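Home | Floor Plans | Build Tips | Contact

How to Level a Tiny Home on a Gravel Pad

Start with the pad. Scrape off the grass and topsoil, lay down landscape fabric, and spread 6 inches of crushed stone. Make the pad a foot wider than the trailer on every side and compact it in two passes.

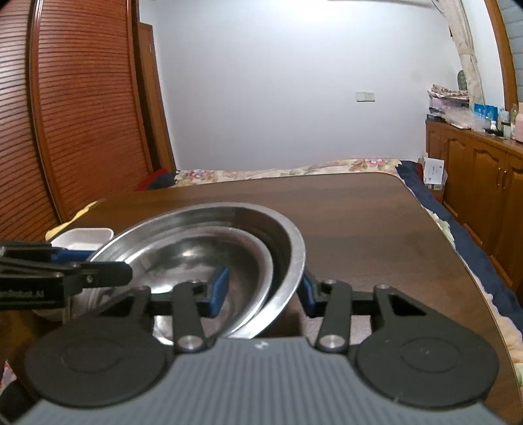
Back the trailer in and chock the wheels before you unhitch. Set a four-foot level across the frame, side to side first. If one side is low, pull forward and put leveling blocks under those tires.

Next, go front to back with the tongue jack. Once the bubble is centered, place a jack stand near each corner, on a concrete paver.

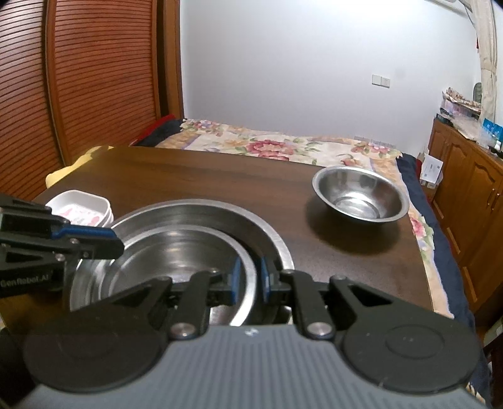
Snug each stand against the frame, but don't lift the tires. The stands are there to stop the bounce when you walk around inside. Check that the door still swings freely and doesn't rub.

Gravel settles. Check the level again after some 90 days, and after the first hard rain in October. On our Brakosstead pad, the tongue end had dropped half an inch by then.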